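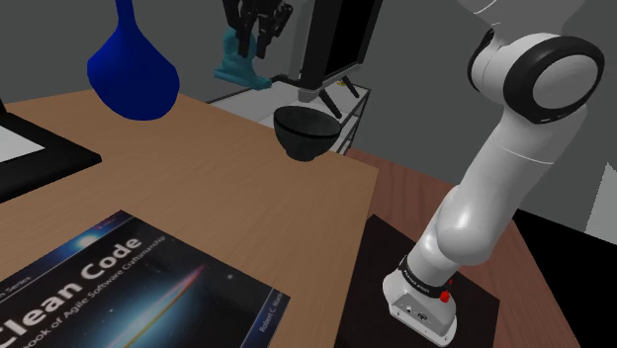

16/12/2020

Randomized clutter runs for the bowl policy, sim only. Bombridge scene, table version with the book and the blue vase left in. The question is still whether training with unrelated objects on the table hurts grasp success or helps it once we change the background.

Two policies, same demos, same number of steps. One trained on the bare table, the other with clutter resampled at every reset. 30 episodes each on the held-out layouts.

Bare-table policy: 5 successes. Clutter policy: 17. Bigger gap than the April runs, but those used the old Dernex textures, so I would not put the numbers side by side.

Most bare-table failures are early. The arm heads for the wrong object and never recovers. The clutter policy fails later, usually at the lift -- contact is made, then the bowl slips. Tried higher friction on the rim for 2 episodes and stopped, should be its own sweep.

Success check needs work. It only looks at bowl height above the table, so a bowl that spawns too high can pass at step zero. Add a minimum hold time and a check for finger contact, then rescore from the saved states.

To do: fix the spawn height, rerun both policies with new seeds, copy logs to the Prokero drive. Leave the Baumgart camera settings alone until the rerun is finished.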